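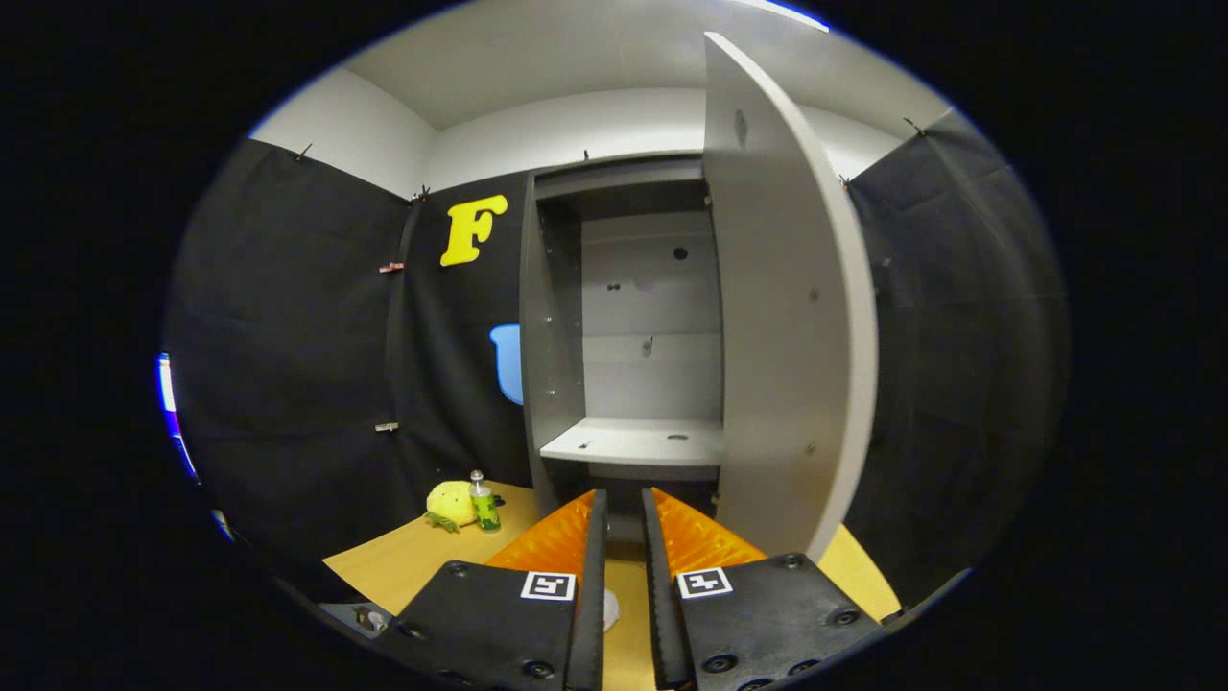
Collecting demonstrations with a hand-held gripper: speaker notes
Mesano project, internal methods talk, 2019-11-22

Slide 1. Title
Give the scope. The talk covers collection only: how the examples are made, checked and stored. Training results are in the Liltside talk. Skip the history of teleoperation unless asked.

Slide 2. What one example is
One example is one video from the gripper camera plus the jaw opening at each time step. The camera pose is recovered afterward from the video and the motion sensor. A person holds the tool and does the task directly. No arm is used while collecting.
Say clearly that the policy sees the same view the camera saw. Anything the operator knows but the camera does not see is lost. Example: the operator looks over the top of the tool, finds the object, and moves straight to it. In the video the object shows up late, and the motion before that has no visible cause.

Slide 3. The tool
Two jaws with orange ridged finger pads on the inner edges. Square markers, one on each jaw, near the upper edge. Jaw opening is computed from the distance between the markers, so both must be readable all the way from open to closed.
Common faults, in order of how often we throw out an episode for them: glare on a marker, a thumb over a marker, a loose pad. Pads are checked at the start of each session.
The lens is wide. Straight edges come out curved, and the policy gets them that way. We do not undistort for training. We do for pose recovery.

Slide 4. The cabinet station
Small light gray cabinet on a wooden tabletop, with a door and a shelf. Tasks: open the door, place an object on the shelf, take it out, close the door. Each is recorded as its own episode. Long episodes were tried in February and dropped. One bad grasp near the end cost the whole recording.
Black fabric goes behind the cabinet and to both sides, held with clips. It cuts down on clutter from the room. It also removes texture, and pose recovery needs texture. The foam shapes on the fabric are there for that. The yellow F is useful: it has sharp corners and cannot be confused with itself when turned.
Pause here. People usually ask whether the policy learns the F. Answer: yes, if it never moves. See slide 6.

Slide 5. Session procedure
Read through quickly, the handout has the same text.
Start the recording with the jaws open. Hold still for a moment. Do the task at a steady speed. Let go of the object fully before backing away. Hold still again. Stop.
Reset the station between episodes. The door goes back to the start angle on the sheet. Objects go to the next listed position. Operators left to choose positions on their own put things in the same few places, mostly toward the side of the hand they use.
A session is 246 episodes at most. Past that, the rate of rejected episodes goes up and the motions get shorter and less careful.

Slide 6. Variation
What we change: object, object position, door angle, table position of the cabinet, lighting, foam shapes and their places on the fabric.
What we do not change: the tool, the camera settings, the frame rate.
Loose items stay on the table beside the cabinet in part of the set. We use plush toys and small bottles. They are not targets. Without them the policy reaches for whatever stands out from the table.
Keep the split honest. Test layouts come from the Bidodov list and are never used for collection, including for practice runs.

Slide 7. Checks
First pass is automatic. Reject if pose tracking is lost, if either marker is missing for more than 5 frames in a row, or if the jaw opening jumps.
Second pass is a person at double speed. Reject if the operator's other hand enters the view, if the object is dropped, or if the label does not match the task. Drops followed by a clean second grasp are kept under a separate label. We have not decided whether to train on them.

Slide 8. Volume
Target for the door task: 1,000 accepted episodes. For placing on the shelf: 2,000, as there is more spread in the end position. Sheikh, the storage tool, keeps rejected episodes with the reason attached. Do not delete them locally. They were used to tune the marker threshold once already.

Slide 9. Open points
Reflections on the inner face of the door at low light angles.
Whether marker distance is good enough for thin objects, or whether we need an encoder in the handle.
Small white objects seen through the gap between the fingertips. The fingers hide most of the object in the last part of the approach. A second camera would help and would also add weight at the front of the tool.

Backup slide: file layout and label list. Show only if someone asks about format.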